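Tobiloba Onuoha
12/04/2026

Gripper notes from the bench, for the people who asked. We've been comparing two sets of fingertips on the two-arm setup: the Polex set we've had since October, and a newer set from Oravec. Same arms, same controller, same job, which is folding a T-shirt.

Cloth is a good test because it punishes small faults. A block of foam will let you be a few millimetres out. A shirt hem won't.

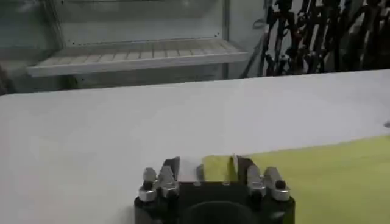

First thing we looked at was pinch height. Come down too high and the fingers close on air. Too low and they press on the table and the arm faults. We ended up setting it 3 mm lower than the Polex sheet suggests, and that's been fine for both sets.

318 grasps logged so far, split evenly between the two. I'm not posting a success rate until the thick cotton shirts are done as well.

Wrist cameras next. We had them angled further forward to begin with and lost sight of the fingertips on every close. Tilting them back costs you some of the far side of the table but you can see what the jaws are doing.
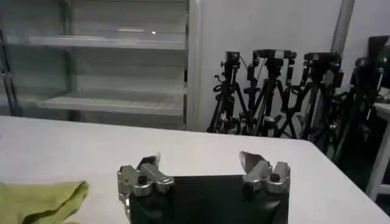 Wrist view with the jaws open, cloth off to the left.

Controller is the Flendo one. It's slow to start and the manual is poor, but force limits hold from one day to the next, so I've stopped rechecking them every morning. Logging is plain text, which I like.

Two arms pulling on one shirt is where the force limit matters most. Set both the same and they drift. Our fix is dull: the left arm holds position, the right arm gives way a little.
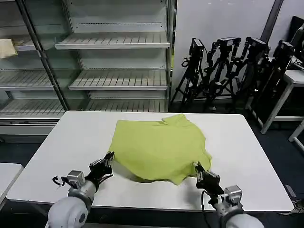

We tried it the other way round, right holding and left giving, and saw no difference worth writing down. Kept it as it was so the logs match.

Someone at Preststead asked about wear. Polex say their pads are good for 4,000 closes. We're nowhere near that, so I can't tell you. The Oravec pads do pick up lint and want a wipe at the end of the day.

Folded layers are harder than a single one. Go in at the edge of a fold and you can take the top layer, both, or neither, depending on a very small change in height.
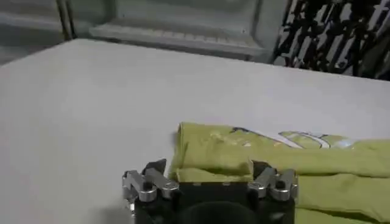 Right jaw tip up against the lower edge of the top fold.

Thick cotton is next — 4 shirts, both sets of tips. Will add the numbers to this thread.

Contact | © Tobiloba Onuoha | Back to top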